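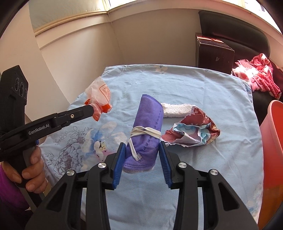 Purple mask, rolled lengthwise, loops round the middle. Blue cloth.

28 December 2021

Spent the morning on the mask drawer. The old method was to drop them in flat, and a flat stack slides as soon as the drawer is pulled. The loops then catch on each other and one mask brings up the next two or three.

Rolling is better. Fold the mask along its length, roll it up, hold it closed and take the ear loops round the middle until the slack is used up. On the purple one the strands cross over the front and one hangs down at an angle towards the lower end. A loose strand like that can be tucked under or left. I have been leaving them.

The welded hem is the stiff part and wants to open first. Starting the roll from the other side helps a little. Pulling the elastic tighter does not, and it creases the fabric.

The rolls go upright in the Gumudum tin, which used to hold tea. It takes 8 without forcing. The rest stay in the Dodine box on the shelf, bought as a pack of 200 and still almost full. At the present rate that is enough until well after winter. I had considered the pack of 400 from Furmont but there is no room for it.

The light blue cloth is worth keeping on the table for this. Bare wood is too slippery and the roll turns under the fingers before the loop is on.

Afternoon: descaled the kettle, twice. Wrote to Szénási again regarding the drawer runners, left side, same fault as before. Rain from three o'clock. Gloves still to be sorted, and the scarf hook needs a longer screw.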